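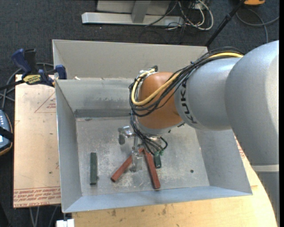

Monday, Vudley park, before opening

Swapped the springs on trampoline beds 8 through 16 with Marjorie Pearce, and wow, what a difference! The old Paiva set had gone soft along the wall side (I'd been blaming the frame pads for weeks, sorry pads). Bounced each bed myself, feels even now.

Foam pit next. Suvon quoted us up to 4000 cubes, but I think 2000 will do if we fluff the old ones first. Marjorie disagrees, loudly.

Still to do: retape the ninja rings, call Pustero again about grip socks, and find out who keeps moving my torque wrench. Party room B door still sticks.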